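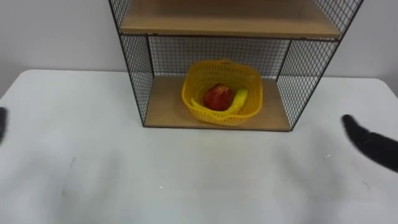
Arm sleeves catching on mesh shelf: setup question

stollham_cell
Bench cell, two arms, fabric sleeves on both. Fixture is a black wire-mesh shelf on a white table, yellow basket on the lower board, apple and banana in the basket. The right arm starts close to the right side panel. In 50 runs the sleeve snagged on the grid 11 times. Controller is a Tamuno, stock limits. Move the shelf or move the start pose?

prurell_tech
Move the start pose. Back the right arm out 20 mm and re-teach the approach. If you shift the shelf you have to redo the basket position too.

kbdrift
Disagree. The side panels flare out toward the top, so 20 mm at the base doesn't buy much higher up. Check clearance at the height where it snags.

stollham_cell
Most of the snags are low, near the lower board.

prurell_tech
Then the pose change covers it.

kbdrift
It covers the low ones. I would still change the sleeve. Fuzzy fabric on wire grid will catch sooner or later. We went to the smooth Prolura sleeve in May and have logged 455 runs with one snag.

prurell_tech
Smooth sleeves creep toward the wrist. Ours needed a new strap every week. Tighten the sleeve you have and trim any pulled loops first.

stollham_cell
Start pose moved, sleeve straps tightened. Two snags in the next 50, both on the way out. Will slow the exit move before ordering sleeves.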